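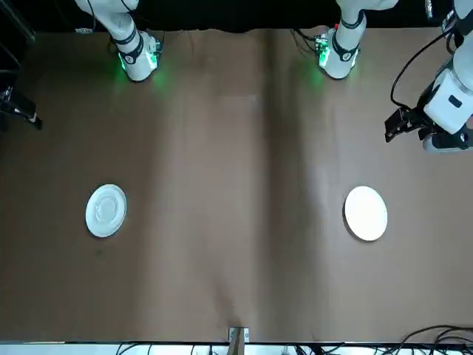

New Tableware Arrangements for the Midura Dining Room

The Office of Residential Services has completed its review of tableware in the Midura dining room and the adjoining serving area. Beginning in August, the room will use plain white plates at all meals, replacing the mixed stock acquired over several earlier contracts.

The order, placed through Dekon, comprises 3,955 pieces in total, including side plates, bowls and drinking glasses. Abla Karaki, Head of Residential Services, approved the purchase following a trial in which residents and kitchen staff compared samples from three suppliers. Respondents favored a round plate with a raised rim, which was judged easier to carry and to stack.

Tables for formal dinners will continue to be covered with brown paper. The paper is to be laid in a single length and changed after each sitting. Staff are asked to set out the plates before the glasses.

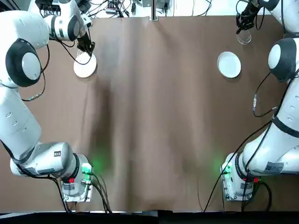 Photo: Vikas Yadav / Residential Services

Clear cups will be provided for water at lunch and dinner. Residents may request up to 14 place settings for private gatherings in the Smadi Room. Requests should be submitted in writing to Imad Sleiman at the service desk and should state the number of guests, the time of the meal and the name of the person responsible for returning the items.

Plates and cups borrowed for use elsewhere in the building must be returned to the serving area by 9 p.m. on the same day. Chipped or cracked pieces should be handed to a member of the kitchen staff and should not be placed in the dish racks. Replacement costs will be charged only where an entire setting is missing.

Items from the former stock that remain in good condition will be offered to residents moving into the self-catering apartments. A list is available at the service desk in Room 31.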